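Mitschrauber gesucht: Werkstatt für alte Rasenmäher und Gartenmaschinen
Privwood – Verein für historische Gartentechnik

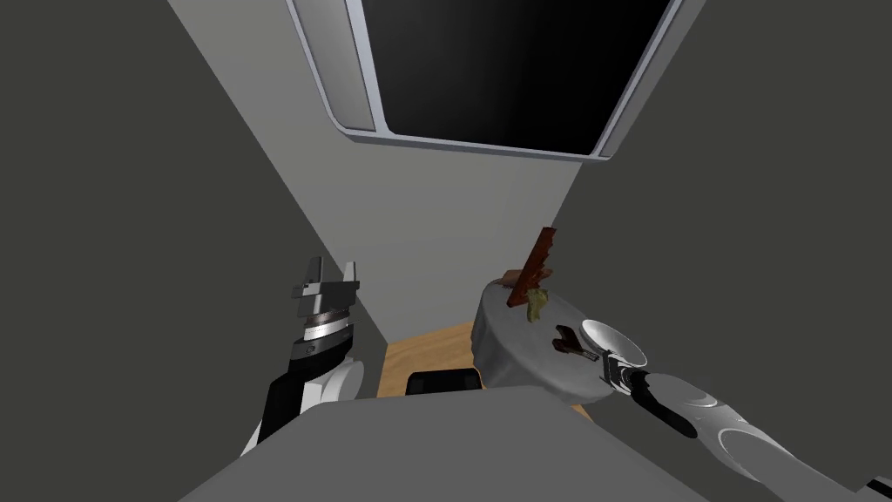 Mitmachen

Bei uns stehen Spindelmäher, Balkenmäher und Einachser, die wieder laufen sollen, und wir suchen Leute, die Lust haben, mit anzupacken! Du musst keine Ausbildung als Mechaniker haben. Wer schon einmal einen Vergaser zerlegt (und wieder zusammengebekommen) hat, ist herzlich willkommen, wer es lernen möchte, genauso.

Gerade arbeiten wir an einem Ortner mit Kickstarter, dessen Kupplung rutscht, und an einem Stideo-Spindelmäher, bei dem das Untermesser neu eingeschliffen werden muss. Danach wartet die Sammlung aus einer Gärtnereiauflösung – 131 Teile, vom Luftfilter bis zur kompletten Messerwalze, und alles will sortiert und beschriftet werden.

Besonders freuen würden wir uns über:
– jemanden, der Gusseisen schweißen oder hartlöten kann
– jemanden mit Geduld für Magnetzünder
– jemanden, der alte Ersatzteillisten einscannt und ins Archiv einpflegt

Wir treffen uns ab März jede Woche um 18 Uhr, meistens bis halb zehn. Werkzeug, Schleifbock und Hebebühne sind da, Arbeitskleidung und feste Schuhe bringst du bitte mit. Mindestalter 16, unter 18 mit Unterschrift der Eltern. Die Mitarbeit ist ehrenamtlich, die Teile zahlt der Verein. Im Sommer fahren wir mit den fertigen Maschinen zum Schaumähen, und da darf natürlich jeder mal hinter den Holm!

Schreib kurz an Ekua Ackah, was du gern machst und ob du schon Erfahrung hast. Fragen zur Technik beantwortet Tyson Kennedy, am besten abends in der Werkstatt.

Anmeldung bitte bis Ende Februar.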